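The long game of Ojo

How a comic about a tunnelling crew learned to run two stories on one page

Ojo began as a back-up strip, and it still reads like one in places. The first six chapters are short, closed episodes with a problem on the opening page and a solution on the last. Agustina Escobar wrote them to a fixed length for an anthology that wanted self-contained material, and the habit of finishing early stayed with her after the strip was given its own title. The collected edition, at 830 pages, is the first chance to read the whole run in sequence and to see where the habit gives way.

The premise is simple. A drilling crew working under the city of Millo breaks into a chamber containing a machine, which they name Drodent after a mark stamped on its casing. Drodent can see through any lens in the city above: spectacles, shop cameras, the eyes of certain animals. It passes what it sees to whoever is touching it. The crew agree to keep it secret, and the rest of the series concerns the cost of that agreement.

Escobar's scripts are dense. A typical page in the early chapters carries nine panels and a caption in most of them, and the captions do a good deal of work that the drawings could have done. Characters announce their loyalties. Jita, the crew's surveyor and for a long time the nearest thing to a lead, explains the layout of the tunnels three times before the reader has any need of it. The information is used later, and used well, but the first volume is slower for carrying it.

Wilma Carnegie's art corrects some of this. She draws the tunnels in flat side elevation, like an engineer's section, and keeps the same scale from page to page, so that a character who walks left for four panels has walked a measurable distance. The city above is drawn in ordinary perspective with a moving viewpoint. A reader knows at once which world a panel belongs to without being told, and from the second volume onwards Escobar stops telling them.

The change can be dated to chapter 14, in which the page is divided by a horizontal rule. Below it, Jita waits beside the machine with one hand on the casing. Above it, the panels show what she sees through a borrowed lens in her sister's flat. The two strips run at different speeds. Below the rule, every panel is the same width and almost nothing happens. Above it, the panels narrow as the argument in the flat gets worse, until there are five for each one underneath. There are no captions. The device is not new in comics, but Carnegie holds it for the full chapter without a break, and the lower strip pays off when Jita takes her hand away and the upper half of the page goes blank.
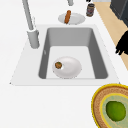

MILLO, LOWER WORKS. MARCH.

So reads the caption that opens the third volume, and it is the only one in the series to name a month. It sets the start of the flood sequence, which occupies most of the middle of the book and is the part that divided readers on first publication. Water enters the workings in chapter 22 and does not leave until chapter 31. Carnegie raises the waterline by a small, constant amount on each page, and since the tunnels are always drawn to the same scale, the rise can be checked with a ruler. It takes 49 pages to reach the height of the machine.

Read in monthly parts, this was hard going. Some instalments advanced the water by a few centimetres and the plot by one conversation. Collected, the sequence is the strongest in the run. Escobar uses the delay to work through the crew one at a time, giving each of them a reason to want the machine drowned and a reason to want it saved. The argument over whether to cut Drodent loose lasts four chapters, and no speaker wins it. The matter is settled by the level of the water and the weight of the casing, both of which were given in those overwritten early captions.

There are faults. The foreman's conversion happens between chapters and is reported by another character, which wastes a figure who had been carefully built up. The animals, a source of some good visual jokes in the first volume, are dropped in the second and return in the last without explanation. The lettering in the flood chapters is small, and the reduction in page size for the collected edition has made it smaller. Anyone reading at night will want a strong lamp.

The colouring has also been altered. The original parts used two flat inks underground, a brown and a dull green, and a fuller range above. The collected edition keeps the scheme but prints it on a brighter stock, and the brown has shifted towards orange. In the section drawings this matters little. In the chamber scenes, where Carnegie relied on the brown sinking almost to black at the edges, some of the depth has gone.

The final volume returns to short, closed chapters. This was taken at the time as a sign that the series had been cut back, and the endings do come quickly. Seen alongside the opening episodes, the structure is plainly deliberate. Each of the last six chapters mirrors one of the first, in reverse order, with the same number of pages and in most cases the same panel layout. The problem that opened the first chapter, a jammed drill head, closes the last. Jita clears it by the same method, in the same number of panels, and the section drawing is identical apart from the people in it.

What the ending leaves open is who else has touched the machine. Escobar plants two candidates and supports both to the last page. The evidence for the sister is in the upper strip of chapter 14, where one panel is seen from a height that none of the lenses in the flat could account for. The evidence for the foreman is thinner and depends on a glove drawn on the wrong hand, which may be an error. The collected edition corrects several slips of that kind, including a misnumbered shaft and a missing ladder. It leaves the glove as it was.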